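On set at Brestdale with the woman who plays everyone's least favourite aunt

10/29/26

It takes her a while to get across the car park at the Brestdale studios, mostly because every second person wants a hug. She has been in Ereden since the first episode, six seasons now, and she greets the catering crew like cousins at a wedding. By the time we find two chairs behind the harbour set she has been handed a coffee, a scarf and half a lamington.

"I was hired for one scene," she says, laughing before she gets to the end of it. "One! I had to slap a man and leave. I slapped him so hard his hat came off, and the writers rang me that weekend."

If you've somehow missed Ereden, it follows a family of boatbuilders in a coastal town who can't stand each other and can't afford to move. She plays the aunt, who holds the mortgage, and who has done some truly rotten things with it. Fans adore her. They also yell at her in supermarkets.

"A lady followed me down the frozen aisle to tell me I should be ashamed about the will," she says. "I said, I am, love, I'm very ashamed, do you know if they've got peas?"

She came to acting late. For 11 years she drove a school bus and did amateur theatre at night, learning her lines from a cassette while she waited at the depot. Her first paid job was an ad for garden hoses. She still has the hose.

The part that changed things was the widow in Babić, a small film shot in 20 days on almost no money (and if you haven't seen it, please do, the kitchen scene is a marvel). She has hardly any dialogue. She spent the month before the shoot learning to gut fish properly, and the director kept the camera on her hands.

"I thought it was a mistake," she says. "I'm acting my heart out up here with my face and he's down there with the mackerel. Then I saw it in the cinema and I cried at my own thumbs." 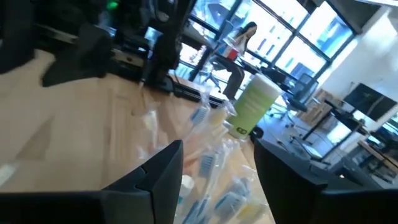
Toothbrushes in clear plastic packets.

Life during a shoot is less glamorous than people imagine, and she seems to love it all the more for that. She's up at four, walks the dog in the dark, and is in the makeup chair before the birds have started. She does the crossword in pen. She won't look at her phone until lunch, a rule her daughters find infuriating.

On weekends she swims in the sea, all year round, and she talks about it with the same joy she brings to a good villain speech. "In March it's like soup. In winter you swear at it. Both are wonderful."

We get on to Iltoron, the stage play she's rehearsing in her time off, and she pulls the script out of her bag to show me. It's fat, dog-eared and covered in green ink. She is alone on stage for the whole second half, playing a lighthouse keeper who may or may not be talking to her dead brother, in a theatre with 336 seats.

"I can see every face from up there," she says. "On telly you never know if they're bored. In a theatre you can hear a bloke unwrapping a mint and you think, right, I've lost you, I'm coming to get you."

Is she nervous? She thinks about it for longer than anything else I've asked.

"Terrified. I was sick in a bucket before Babić and I'll be sick in a bucket before this one. But I'd be worried if I wasn't. The hose ad was the only job I ever did calmly, and I was dreadful in it."

As for what's ahead in Ereden, she's been sworn to secrecy and takes the oath seriously for nearly a full minute. Then she leans in. There's a wedding, she says. There's also a boat, and she wouldn't get too attached to the boat.

A runner with a headset arrives to take her back to set. She finishes the lamington on the way, brushing coconut off somebody else's costume.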